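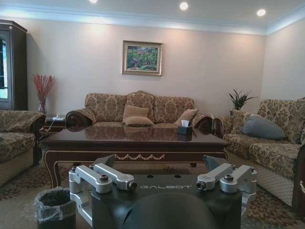
Wrist camera view of the second-floor lounge, with the coffee table and the back sofa.

Robot now tidies the guest lounges. How do we split the work fairly?

Posted by lounge_lead in Workplace > Housekeeping and Facilities
737 views

I supervise day housekeeping at the Lirnov, a residential hotel with long-stay guests. In May the management company, Tretura, started using a two-armed robot in the lounges. Its job is picking up floor litter and putting it in the wastebasket, and later on straightening the throw pillows. Dusting, glass, vacuuming and anything on a table is still ours.

My trouble is with the schedule. Before this, each lounge was assigned to one person for the whole shift. That person did the trash, the furniture, the plants, all of it, and was done when the room was done. Now the robot has the floor for part of the morning and my people are told to wait or go to another floor, then come back. Two of them have said they feel like they are following it around. One used to like the lounges because they were a break from bathrooms, and she now gets more bathrooms.

Tretura says nobody's hours will be cut and so far they haven't been. But the sheet I fill in every day still lists "lounge, complete" as one task with one name next to it. If a cup is left by the coffee table, I don't know whose miss that is. Last week I signed off a room I hadn't looked at because the tablet said the floor pass was finished, and there was a bottle under the armchair. I got the call from the front desk about it.

Has anyone else been through this? I mostly want to know how you wrote the task sheet, and whether you kept people on their own rooms.

2 people found this useful

bellcart
My opinion is give it a year and there will be no lounge staff. They always say hours won't be cut. Start looking at other departments now.

Ghorbani
I ran facilities at an office building that went through the same change, with a different machine. What helped us was to stop treating the room as one task. We wrote the sheet by surface: floor litter, carpet, tabletops, upholstery, glass, bins. Each line gets a name or the word "robot," and each robot line also gets the name of the person who checks it. That last part matters for you. The robot can't be called by the front desk, so a person has to be, and that person needs paid minutes to look.

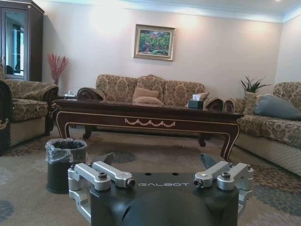

Checking a room is real work and it should be on the sheet with a time next to it. At first our manager put it down as zero. We asked for a proper look from the doorway and then a walk around the back of the furniture, since low chairs and table legs hide things from anyone standing up. Once that was written down the complaints about whose fault it was mostly stopped.

Do not use the tablet as your sign-off. "Pass finished" means the pass finished. It does not mean the carpet is clear. Keep a separate box for the person to mark, and if your system only has one box, use paper until they fix it. Ours took until the next contract.

On keeping people in their own rooms, I would push for it. We tried a floating crew for a while and the small jobs went undone. A plant got no water because everyone assumed the last person had seen to it. When we went back to one name per room, that person planned the order of the day and the robot was fitted into it. Ask Tretura if your staff can choose the start time. Mine picked the first half hour, when they were stocking carts anyway, so there was no waiting.

Also ask who empties the wastebasket. It sounds minor. With us the machine put things in the basket, but the liner was still a person's job and it wasn't on anybody's list.

Grotance
I agree with most of the above. I am one of the people doing the work, not a supervisor, so here is the other side of it.

The bending is less and I don't miss that. I used to come home with a bad back after an event day. What I did not like was the first month, when we were told to leave litter on the floor so the robot could do it. A guest walked in, saw me step past a paper cup, and asked me if I worked there. I picked it up and got a note about it. 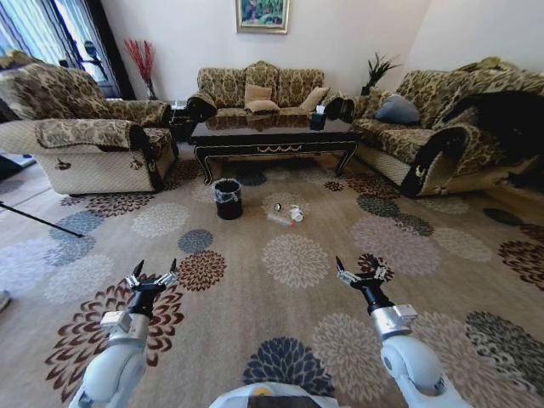
We asked for a plain rule and got one: if a guest is in the room, the person picks it up, every time, and nobody gets a note. If the room is empty and it is the robot's time, leave it and stay out of the area while the arms are moving. It fit on a card taped inside the cart.

As for the bathrooms, your coworker has a fair complaint. The easier part of the day went away and the harder part got longer. We have a rotation now, so the lounge check moves from person to person each week. It isn't perfect. The check is short, and 80 percent of my shift is still bathrooms and beds. But I would ask her what she wants before you redo the sheet.

One more thing, get training for whoever does the check. We were shown the stop button once, by someone in a hurry, and I had to ask again.

lounge_lead
Thank you both. The line for the checker is going on the sheet first, with time against it, and I have asked Tretura about the start times. I hadn't thought about the liners. Right now they aren't on our list either.

I talked to her about the bathrooms. She would take the rotation if the plants come with it.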